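Clonaria Standing Desk, white: a robotics club review

Posted 2026-08-07 by Ecaterina Cârstea

I help run a student robotics club, and in July we finally replaced the wobbly folding table we'd been using for our humanoid's pick-and-place project. The new one is the Clonaria standing desk in plain white, $247 with the coupon, and I have opinions!
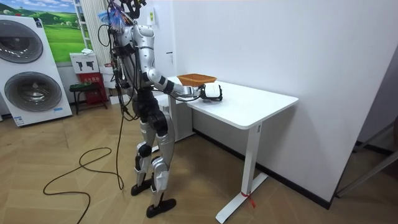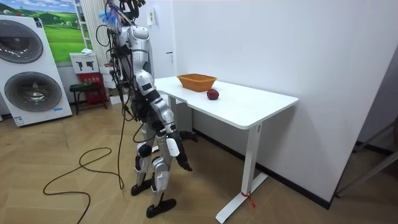 The Clonaria desk during basket practice.

First, the assembly. The box says 30 minutes. It took two of us most of an afternoon, partly because the bolts for the feet and the bolts for the top look almost identical and come in the same bag (why??). We also stripped one screw head and had to raid the spare parts drawer. The instructions are all drawings, which is fine until you get to the page where the crossbar flips over between steps and you don't notice.

Once it was up, though, I loved it. The height adjustment is the whole reason we bought it. Our arm code is picky about where the tabletop is, and with the old table we were sliding scrap wood under the legs to get it right. Now we set the height, write it in the logbook, and get on with things. I'd still check it with a tape measure at the start of a session, as ours was slightly lower one morning and I suspect somebody leaned on the button.

The rounded corners are a bigger deal than I expected. I've walked into them plenty and have no bruises to show for it. The long flat feet keep everything nice and steady, but they do stick out, and I've stubbed my toe on them more than once. If your robot walks up to the desk by itself, put those feet in your floor map!

My main gripe is the white top. It's a bit shiny, and under our ceiling lights we got glare that confused the object detection until we turned one light off. It also shows every pencil mark. A damp cloth gets most of it off, but not Sharpie (sorry, team).

We looked at the Wamell too, which has a nicer matte finish, but the smallest size was too deep for our corner. The Tellirel was cheaper at $224 and I nearly went for it, only it doesn't go low enough for the kids who like to work sitting down.

Four stars from me. I'd buy it again for the club, and I'm keeping the leftover bolts in a labeled bag this time.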